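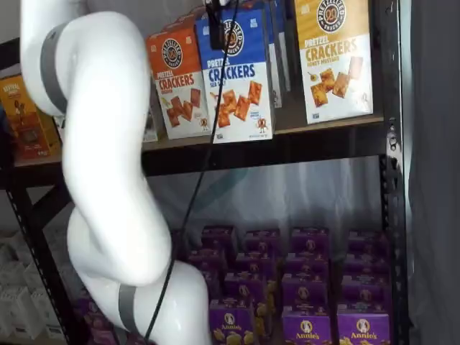 3.2 Row-level planning

Shelf stock is a lovely test for a planner: cartons sit close together and look nearly the same. Stulamis therefore treats a row as one object and splits it only when a grasp is requested. The Danladi module then scores each gap and replans every 700 ms, which made tuning a real pleasure.

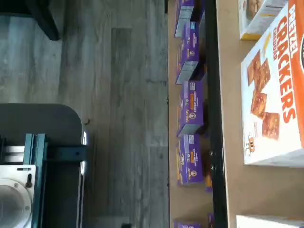

Figure 2. Purple cartons lying in a row along the black rail, with larger white cracker boxes on the other side.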